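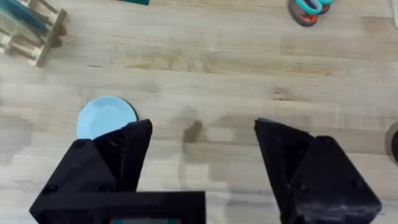 Benvinda Caldeira wrote to us in May that our brown beans took too long to cook, and that a company which sells only dried beans should print the year of harvest on every bag. She was right in both things. The beans were from the older harvest, and the bag did not say it. From that month the year is printed on the front side, in large numbers, and we would like to begin our page with a thank you to her.

We are Plerkovard, a small company for dried beans, peas and lentils. We buy directly from growers, we clean and sort what they bring, and we sell it in paper bags to households, school kitchens and a few restaurants. We do not sell tinned beans. Customers ask for them each winter and we understand the wish very well, but it is a different trade with different machines, and we know only this one.

How it started

The company began in Skamalow, in the back part of a grain shop that belonged to the Tavares family. The shop sold mostly feed for animals. On one low shelf stood open sacks with beans for people, and the old customers came from the villages to fill their own bags from them. When the family decided to close the shop, these customers were the ones who complained the most. Two of us worked there at that time, one in the shop and one in the bookkeeping, and we took over the bean shelf, the scale and the list of growers.

In the first year we sold 1,500 kilos, which seemed to us a great amount until we paid the rent. We carried everything by hand up a stair. The second place was on the ground floor, and we are still in it. It is dry, it has a wide door to the yard, and in the cold months it is not very comfortable.

We kept the name Tavares for our white bean, with the agreement of the family. It is the same variety which stood on the shelf — medium in size, with a thin skin, good for soup and for baking in the oven with onions.

The growers

Today we buy from 50 growers. Most of them have other crops as their main income and grow beans on one field, sometimes a small one. We agree on the price before sowing and we write it down. If the harvest is poor, the price stays as agreed, and if it is very rich, we buy up to the amount in the agreement and try to find a buyer for the rest. It has not always been possible, and in one wet autumn we had to say this to several people we like very much.

Beans from different growers are kept separate until they are sorted. A bean from a sandy field and a bean from a heavy field can look alike and cook differently, so we boil a sample from every delivery, in plain water, with the lid on, and note the time in a book. The cooking time that you find on the bag comes from this book. Your own water may be harder than ours, and then you should add some minutes.

What we sell

White beans, brown beans, a speckled bean for salads, yellow split peas, whole green peas, and small dark lentils. The household bag holds one kilo. The kitchen sack holds 25 kilos and can be ordered by telephone or by letter; for e-mail we are slower, especially in autumn when the deliveries come.

Every order over 100 euros is sent without cost for postage. For smaller orders you pay what the post takes from us, and we add nothing for the carton.

Please pick over the beans before you soak them. We sort carefully, but a small stone has the same weight and nearly the same colour as a lentil, and from time to time one comes through. If you find one, write to us with the number which is stamped at the bottom of the bag. You will get a new bag, and we will look again at the rest of that delivery.

Cooking afternoons

Four times in the year we cook with guests in our building, starting at three o'clock. We make two dishes, we eat them together, and there is time for questions. The most common question is about salt in the cooking water. In our team there are two opinions about it — we cook one pot with and one pot without, and you can decide yourself. Children are welcome when an adult comes with them. Please tell us before if you do not eat a certain food, as one of the dishes is often made with bacon.

Visits and letters

The small shop at the yard is open in the mornings from nine to twelve. You can bring your own bags or jars, and we weigh them empty before filling. The bell is on the left of the wide door and must be pressed quite hard.

We read all letters and we answer them, although sometimes it takes two weeks. Recipes are also welcome. If you allow us to print yours on a bag, please write your name as you wish to see it there, and how many persons the dish is for.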